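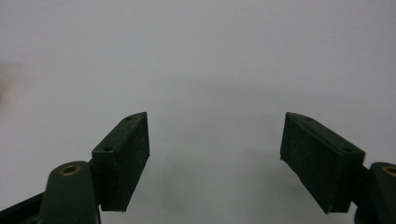 View from the hand-held gripper with both fingers open.

Call for Participants: Hand-Held Demonstration Study
Drunico Institute, Manipulation Research Group

The Manipulation Research Group at the Drunico Institute invites adults living in or near Tawfik to take part in a paid study of everyday object handling. Participants will carry out simple household tasks using a hand-held gripper with a camera mounted on it. The recordings will be used to train and test control software for robot arms. No technical background is needed, and persons who have never used equipment of this kind are especially encouraged to apply.

The study is the second phase of the Zutosix project. Applications are accepted until Wed 26 February.

Background

A robot arm can be taught a task by example. In the usual method, an operator steers the arm from a distance while its movements are recorded. This gives accurate data, but it is slow, it requires the arm to be present, and operators need long practice before their movements look natural. Zutosix uses a different method. The person holds the gripper directly and performs the task by hand. The camera on the gripper records what the fingers approach, and the path of the tool is worked out afterward from the video and from a motion sensor in the handle. A robot arm fitted with matching fingers can then be trained on the same material.

During the first phase, which closed in January, 38 participants recorded 2,655 demonstrations in the Tawfik laboratory. Control software trained on these recordings was able to complete most of the pick-and-place tasks in our test set when objects stood in positions close to those in the recordings. Results were weaker in two respects. The software did poorly on tasks that require the object to be turned in the fingers, and it was sensitive to the personal habits of the people who had contributed the most material. Some participants always approached from the right, for example, and the trained arm did the same even when the right side was blocked.

The second phase addresses the second of these findings. We wish to learn whether shorter contributions from a wider range of people lead to more dependable behavior than long contributions from a few. For this reason each participant will record a limited number of demonstrations, and persons who took part in the first phase are not eligible.

What participants will do

Each participant attends two sessions on separate days. The first begins with a safety talk and a practice period, during which a member of the research staff explains how to open and close the fingers, how to hold the tool so that the camera has a clear view, and how to start and stop a recording. Practice recordings are deleted and do not enter the study.

Participants then work through 8 task stations. The tasks include placing cups on a shelf, sorting cutlery into a tray, folding a small cloth, closing a drawer, and moving dry goods from one container to another. Each task is repeated several times with the objects in new positions. Staff will set out the objects between recordings.

Participants are asked to work at their own pace and in the manner that seems natural to them. There is no score. Failed attempts are kept and labeled as such, as they are of use in the analysis. A dropped cup is not a reason to stop, and participants are not responsible for damage to study objects.

The second session follows the same plan with a different set of objects. It ends with a short written questionnaire on comfort, fatigue, and the ease of handling the tool. Short rests are scheduled between stations in both sessions, and further rests may be taken on request.

Who may apply

Applicants must be 18 years of age or older and able to stand or sit at a table for the length of a session with rests. They must be able to hold a light tool in one hand and follow spoken instructions in English. Both left-handed and right-handed persons are welcome; left-handed persons were few in the first phase, and we would be glad to hear from more of them. Glasses and contact lenses present no difficulty.

Persons with a current injury to the hand, wrist, elbow, or shoulder should not apply for this phase. Employees of the Drunico Institute and members of their households are also excluded. Applicants who are unsure whether a condition affects their eligibility may raise the matter in confidence with the study office before applying.

Payment and practical matters

Participants receive a fixed payment at the end of each session. A person who withdraws partway through a session is paid for that session in full. The cost of local public transportation is refunded on presentation of a ticket or receipt. Payment rates are stated in the information sheet, which is sent to all applicants before they are asked to make a decision.

Sessions are held in the Flilard Building on the Tawfik campus, Room 7, on the ground floor. The entrance is step-free and the tables can be adjusted in height. Morning, afternoon, and early evening times are offered. Participants should wear sleeves that can be rolled above the wrist and should remove rings and bracelets before handling the tool. Lockers are provided.

Risks

The gripper is moved only by the participant's own hand and has no motor. The fingers can pinch the skin if the other hand is placed between the pads or near the joints, and the safety talk covers this point. Some first-phase participants reported tiredness in the forearm toward the end of a session. The number of recordings per station has been reduced in response. No robot arm will be in operation in the room while participants are present.

Recordings and privacy

The camera faces the fingers and the work area. Hands, forearms, and clothing may come into view. Sound is not recorded. Should a face be captured, the recording will be blurred or removed before the material is passed to the analysis team. Recordings are stored under a code, and the list linking codes to names is held separately by the study office and destroyed when payments have been settled.

The research group intends to release part of the processed material to other research institutions. Consent to this release is requested on a separate form. Participants who decline may still take part, and their payment is not affected. Any participant may ask for his or her recordings to be withdrawn until the linking list is destroyed — after that date individual recordings can no longer be traced.

How to apply

Application forms may be requested from the study office at the reception desk of the Flilard Building, in person or by letter marked "Zutosix, second phase." The form asks for age group, preferred hand, previous experience with hand-held or remote-controlled tools, and the times of day at which the applicant is available. Please do not include medical records or copies of identity documents with the form.

Places will be assigned so that the group as a whole covers a broad range of ages, hand sizes, and occupations. The order in which applications arrive is not considered. All applicants will receive a written reply, and those who are not offered a place may ask to remain on a reserve list for this phase. Forms from reserve applicants who are not called will be destroyed once the sessions have ended.

Taking part is voluntary. Submitting a form does not commit the applicant to attend, and a participant may leave the study at any time without giving a reason. A plain-language summary of the results will be sent to all participants who ask for one on the consent form.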